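August
Notes taken by Anisa Sembiring

Limisum project, methods meeting. Started 10:05 a.m.

Notes from the previous meeting were accepted with one correction: the learning rate for the second baseline was given in the wrong column of the table. The corrected table is in the shared folder.

1. Dataset status

The garment set now stands at 769 demonstrations after filtering. The starting pool was 900. Most of the rejected runs failed the timing check between the arm joint log and the wrist camera streams. The rest were removed by hand for operator hesitation longer than the agreed limit. It was asked whether hesitation should be a reason for removal at all, as the policy may learn something useful from slow recoveries. The group agreed to keep the rule for the main results and to train one extra model with the hesitant runs put back in. That model will be reported in the appendix only.

Labels for garment type are complete. Labels for the starting state (flat, crumpled, folded once) are complete except for the last batch. The wording of "folded once" was judged too loose. New wording: one fold line crossing the full width, no overlap at the corners. Runs labeled under the old wording do not need to be redone unless the two annotators disagreed.

2. Corner selection method

The two-stage method was presented. The first stage proposes grasp points along the visible edge of the cloth. The second stage scores pairs of points, one for each arm, and picks the pair with the highest predicted spread area after lifting. The single-stage baseline predicts both points directly from the overhead view.

Evaluation used 400 trials per method, split evenly between the Zostcombe table and the Clalline table. The two-stage method gave larger spread area on shirts and towels at both sites. On trousers the two methods could not be separated. The gain on shirts was smaller at Clalline, where the table lights are lower and the edge detector misses more of the hem.

Discussion of the metric. Spread area is measured from the overhead mask and does not say whether the garment is held in a way that allows folding. A shirt held by one shoulder and one cuff can score well and still be useless for the next step. It was proposed to add a second measure, the angle of the top edge between the two grippers, taken once both arms have stopped. Agreed. The angle will be calculated from joint positions, with no new labeling needed.

Pattinasarany code: the pair scorer was ported from the Pattinasarany repository and still uses its distance units. The conversion is done in two places. This did not affect the reported results but will be moved to one function before release.

3. Failure review

34 failed trials of the two-stage method were reviewed. Main groups:

- both grasp points on the same layer of a double fold, leaving the other layer on the table
- one gripper closing on two layers, so that the garment opens only partway
- correct points, slip during the lift
- mask error, dark fabric taken as shadow

The last group was raised at the previous meeting as well. Raising the exposure helps the mask but washes out the table surface, and the shadow boundary then moves. No change to exposure until the current trials are finished. A depth-based mask will be tested separately on stored data.

Slips were mostly on thin fabric. Grip force is fixed for all garments at present. It was suggested to set it by garment type, but this would give the method information the baseline does not have. Left as it is for the paper.

4. Write-up

The related work section is too long and will be cut. The methods section needs a clear statement that both stages share one image encoder. The results table will list sites separately, with the pooled figure in the last row. Error bars will be computed by resampling over garments, as trials on the same garment are not independent.

5. Actions

Sembiring: add the top edge angle to the evaluation script and rerun on stored logs.
Sembiring: merge the unit conversion.
Zostcombe group: finish starting state labels for the last batch.
Clalline group: depth mask test, stored data only.
All: comments on the methods section before the next meeting.

Closed 11:20 a.m. 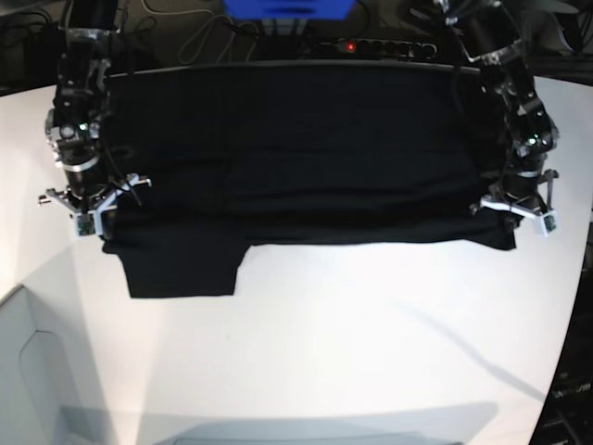 Note on item 2, top edge angle. The measure uses the line between the two gripper contact points and ignores sag in the cloth. On the black garment, stretched between both grippers over the white table, the top edge is fairly straight with a slight curve, so the straight line is an acceptable stand-in for a hold of this kind. The lower edge is a different matter: a flap on one side hangs well below the rest of the hem, and the angle carries no information about it. Spread area therefore stays in the table next to the angle, and the two will not be combined into a single score.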